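卓上の小物を一つのカゴにまとめる場合の仕分け基準について
シェア 2
コメント 13

rebane_j
作業机の上に常時出ている小物の収納を見直しています。現状は引き出しを使わず、机の左側に置いた濃い灰色の樹脂製メッシュカゴに入れる方式です。穴は長方形の格子で、目開きは長辺の実測で9mm、カゴの内寸の深さは13cm。

対象は、白いチューブ(金色のキャップ)、緑の蓋の小さな丸い容器、オレンジと白の小箱、緑の袋入りの手袋など。形状がばらばらで、投入順によって取り出しやすさが変わります。特にチューブは末端が圧着されて平たく、キャップ側が太いので、立てると倒れ、寝かせると他の物の下に潜ります。

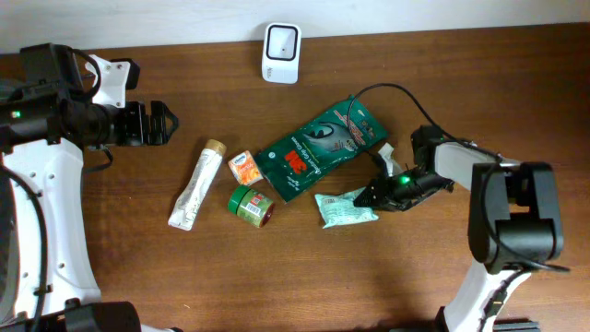
検討しているのは次の二案です。

案1 形状別。筒状の物、箱、袋の順に区画を切る。
案2 使用頻度別。頻度の高い物を手前、低い物を奥に置き、形状は問わない。

案1は見た目が揃いますが、区画の幅を固定すると中身が入れ替わったときに余りが出ます。案2は仕切りが不要な反面、毎回戻す位置が曖昧になります。運用している方の条件と結果を聞かせてください。カゴの買い替えは考えていません。
いいね 9

kagonaka
案2を推します。形状別の区画は、区画の数だけ「どこに入れるか」の判断が発生します。チューブは筒状に入れるのか、平たい物に入れるのか。スレ主の書いている通り両端で形が違うので、分類の時点で揺れます。

当方は仕切りなしで、手前半分を週に一度以上使う物、奥半分をそれ以外にしています。境界はカゴの縁に付けたテープ一本だけです。

mokume78
案1。>>kagonaka の方式は、持ち主一人で使う机なら成立します。複数人で使う場合、頻度は人によって違うので境界が決まりません。形状は誰が見ても同じです。

チューブの件は、圧着側を下にするかキャップ側を下にするかを先に決めれば済みます。キャップが平らならキャップ側を下。中身も出口側に寄るので、残量が少なくなったときの扱いが楽です。

rebane_j
>>mokume78 利用者は二人です。頻度は確かにずれています。片方は手袋を毎日使い、もう片方は月に一度程度です。

キャップ側を下にする件は試しました。単独では立ちますが、隣に支えがないと圧着側が重心の外に振れて倒れます。仕切りか、隣接物での支持が必要です。

tana_no_ura
仕切りを買う前に、牛乳パックを切った筒で試してください。一辺がおよそ7cmあるので、チューブ一本には余裕があります。二本入れてちょうど立つ程度。気に入らなければ捨てて終わりです。

メッシュカゴなら結束バンドを格子に通して筒を固定できます。目開き9mmあれば標準幅のバンドは問題なく通ります。締めすぎると筒が変形するので、頭は外側に出して、少し緩めに止めること。

Ninddale住み
手袋の袋をカゴに入れる前提に疑問があります。袋物は容積の割に面積を取るうえ、柔らかいので他の物の上に被さって下を隠します。カゴから外して、机の側面にフックで吊るす方がよいのでは。吊り穴がなければ目玉クリップで足ります。

mokume78
>>Ninddale住み 吊るすと動線が増えます。手袋を使う作業が机の上で完結するなら、机の上に置くべきです。袋はカゴの長辺の壁に沿わせて立てる。寝かせるから被さるのであって、立てれば仕切りの代わりになります。

kagonaka
袋を仕切り代わりにするのは、中身を全部出した時点で破綻しませんか。手袋を使い始めたら袋は空になります。空の袋は立ちません。

mokume78
>>kagonaka 使用中の手袋は袋に戻さない運用なので、未開封の予備だけの話をしていました。説明不足でした。開封後の置き場所は別に必要です。

rebane_j
開封後の手袋の扱いは論点から抜けていました。追記します。

予備の手袋は3MのComfort Grip Glovesで、袋は濃い緑です。これを立てる案を優先して検証します。手順は、カゴから全部出し、机の中央に並べ、大きい物から順に戻す。戻す順を記録しておけば、出し入れの再現性が確認できます。

併せて、水色と白の小さな包みの扱いも決めます。皺の寄りやすい軽い包みで、単独で入れると底まで落ちます。
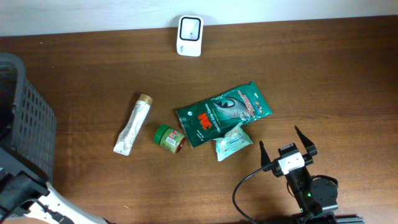

並べ方で差が出るのは、丸い容器を横倒しにするか蓋を上にするかです。横倒しだと転がる向きに空間が要り、隣のチューブとの間隔も広く取ることになります。蓋を上にすると底面積は円一つ分で済みますが、上から見えるのは蓋だけになり、ラベルは隠れます。

当方の結論は蓋を上。緑の蓋の容器は手元に一つだけなので、蓋の色で識別できます。同じ色の蓋が増えた場合は、蓋の上面にラベルを貼る必要があります。

hundbridge_kita
ラベルの話が出たので。カゴの中で使うラベルは側面ではなく上面が原則です。深さ13cmのカゴだと、背の低い容器の側面は縁に遮られて斜めからは読めません。文字高は6mm以上。手書きで十分ですが、油性ペンは樹脂の蓋だと擦れて薄くなるので、紙に書いて透明テープで覆ってください。

バーコードの上に貼るのは避けた方がよいです。買い足すときにスマホで読めると型番の確認が早いので。

tana_no_ura
小さな包みについて。底に落ちる物は、箱の中に入れるのが早いです。オレンジと白の小箱は中身が入っていますか。空なら包みの受けに使えます。中身があるなら、別の浅い容器をカゴの隅に置く。製氷皿を切った物でも構いません。

Ninddale住み
>>tana_no_ura 外装と中身が違う箱は誤認の原因になります。食品の絵が印刷された箱に別の物を入れるのは反対です。無地の箱を使うか、印刷面を内側にして組み直すべき。

あと、食品と手袋と容器類を同じカゴに入れる点は、誰も触れていませんが分けた方がよいと思います。チューブの中身が漏れた場合、メッシュなので下の天板まで抜けます。木の天板に染みると落とすのに手間がかかります。カゴの下に受け皿を敷くか、食品だけ別にするか。自分なら別にします。

rebane_j
>>Ninddale住み 同意します。小箱はカゴから外し、棚に移します。隣の棚は幅69cmで上段に空きがあるので、食品はそこに集約します。受け皿は、以前Traratellの通販で買った浅いトレーが余っているため、寸法が合えば敷きます。

現時点での整理です。

・手袋の予備は長辺の壁に沿わせて立てる
・チューブはキャップ側を下にして筒に入れる。筒は格子に結束バンドで固定
・丸い容器は蓋を上
・小さな包みは隅に置いた無地の浅い箱へ
・食品は棚
・使用中の手袋は未定

形状別と頻度別の折衷になりました。区画は形状で切り、区画の並び順だけ頻度で決めています。利用者二人の頻度が食い違う物は、回数の多い方に合わせます。

kagonaka
その折衷には異論があります。並び順を頻度で決めると、頻度が変わったときに結束バンドを切って筒を動かすことになります。固定するなら並び順は変えない前提で決めるべきで、頻度を反映させたいなら固定しない方がよい。両立はしません。

当方なら筒は固定せず、手袋の袋と壁の間に挟みます。袋を使い切って挟めなくなったら、そのとき考える。

mokume78
>>kagonaka 頻度がそこまで変わるとは思えません。結束バンドは一本数円なので、年に二回切っても費用としては無視できます。再利用できる解除式のバンドもあります。

使用中の手袋は、裏返さずに両手を重ねて、指先を下にしてカゴの縁に洗濯ばさみで留めるのがよいです。縁の外側に垂らすと内側の容積を消費しません。湿ったまま重ねると臭うので、濡れた場合だけ片手ずつ離して留めてください。

rebane_j
洗濯ばさみは採用します。筒の固定は保留にして、まず固定なしで2週間使い、倒れた回数を数えます。倒れる頻度が許容範囲なら kagonaka さんの方式、そうでなければ解除式バンドで固定します。

許容範囲は二人合わせて2回までとします。トレーはカゴの底より少し小さく、そのままでは四隅が浮くため、別の物を探しています。底面より一回り大きい浅型で、縁の高さが1cm以下の製品があれば型番をお願いします。

シェア 2
いいね 13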